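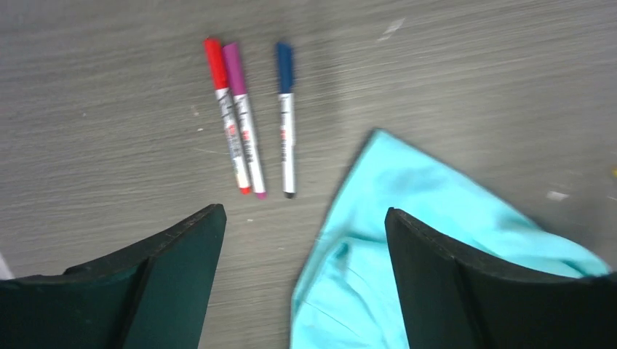 Lesezeit: 2 Minuten

Kategorie: Handbücher / Einsatz in Konfliktgebieten / Meldesystem Rolstead

4 Einrichten der Konvoi-Meldestelle

Dieser Abschnitt beschreibt die Inbetriebnahme der ortsfesten Meldestelle Rolstead für Hilfskonvois, die sich in der Nähe einer Frontlinie oder durch kürzlich geräumte Ortschaften bewegen. Er gilt für Geräte mit dem Softwarestand vom 15. Oktober 2020. Für den mobilen Betrieb im Fahrzeug ist Abschnitt 6 maßgeblich.

Die Einrichtung ist von zwei unterwiesenen Personen vorzunehmen. Vor Beginn muss die schriftliche Freigabe der Einsatzleitung vorliegen. Geräte, die aus dem Lager Tirberg ausgegeben wurden, sind bereits mit einer Grundkonfiguration versehen; bei diesen entfallen die Schritte 6 und 7.

4.1 Standort und Aufbau

1. Wählen Sie einen Raum in einem massiven Gebäude, möglichst auf der von der Frontlinie abgewandten Seite. Räume mit großen Fensterflächen sind ungeeignet.

2. Stellen Sie die Basiseinheit auf eine ebene, trockene Unterlage. Die Lüftungsschlitze an der Rückseite müssen frei bleiben.

3. Montieren Sie die Außenantenne mit dem beiliegenden Halter. Das Antennenkabel ist 30 Meter lang und darf nicht verlängert werden.

4. Verbinden Sie zuerst das Antennenkabel und erst danach die Stromversorgung. Der Anschluss an einen Generator ist zulässig, wenn dieser mindestens 700 Watt Dauerleistung abgibt.

5. Schalten Sie die Basiseinheit ein und warten Sie, bis die Betriebsanzeige dauerhaft grün leuchtet.

VORSICHT: Die Außenantenne ist von weitem erkennbar und kann mit militärischem Gerät verwechselt werden. Stimmen Sie den Standort vor der Montage mit der Einsatzleitung ab. Eine Montage auf Schulen, Krankenhäusern oder Gebetsstätten ist untersagt.

4.2 Grundkonfiguration

6. Öffnen Sie das Menü »System« und wählen Sie die Einsatzregion. Ist die Region nicht aufgeführt, laden Sie das Kartenpaket vom mitgelieferten Datenträger.

7. Tragen Sie die Stationskennung ein. Sie ist dem Einsatzbefehl zu entnehmen und darf nicht frei gewählt werden.

8. Legen Sie für jeden Konvoi ein eigenes Rufzeichen an. Rufzeichen abgeschlossener Fahrten dürfen in derselben Region nicht erneut vergeben werden.

9. Stellen Sie das Meldeintervall ein. Für Strecken in Stadtteilen mit anhaltenden Kampfhandlungen gilt das kürzeste verfügbare Intervall.

10. Übertragen Sie die vereinbarten Sperrzonen aus dem aktuellen Lageblatt. Lassen Sie die Eingabe durch die zweite Person gegenlesen und bestätigen.

Hinweis: Der Speicher fasst 1.000 Meldungen. Ist er voll, werden die ältesten Einträge ohne Rückfrage überschrieben. Sichern Sie den Bestand daher bei jedem Schichtwechsel.

4.3 Funktionsprüfung

11. Senden Sie eine Prüfmeldung an die Gegenstelle Honcombe. Die Meldung muss mit dem Zusatz »TEST« beginnen.

12. Warten Sie die Empfangsbestätigung ab. Bleibt sie aus, prüfen Sie den Sitz der Antennenstecker und wiederholen Sie Schritt 11 einmal.

13. Lösen Sie den Probealarm über die Taste »Halt« aus. Auf allen angemeldeten Fahrzeuggeräten muss der Signalton zu hören sein.

14. Vermerken Sie das Ergebnis im Stationsbuch. Beide Personen unterzeichnen den Eintrag.

WARNUNG: Eine Station ohne bestandene Funktionsprüfung darf keinen Konvoi führen. Dies gilt auch dann, wenn für die Strecke eine Feuerpause vereinbart wurde.

4.4 Verhalten bei Verbindungsverlust

Meldet sich ein Konvoi über mehr als zwei Intervalle nicht, ist die Einsatzleitung unverzüglich zu unterrichten. Die letzte bekannte Position darf nicht über offene Funkkanäle weitergegeben werden. Verwenden Sie ausschließlich die verschlüsselte Verbindung Tuhiwai (siehe Abschnitt 7.2).

Muss die Station geräumt werden, halten Sie die Tasten »Halt« und »Löschen« gleichzeitig gedrückt, bis die Betriebsanzeige erlischt. Sämtliche Streckendaten werden dabei entfernt. Die Antenne verbleibt am Gebäude, sofern ihr Abbau das Personal gefährden würde.

Die jährliche Überprüfung der Basiseinheit erfolgt im Februar durch das Lager Tirberg. Das Stationsbuch ist beizulegen.

Kontakt | Impressum | © 2020 Rolstead Meldesysteme | Nach oben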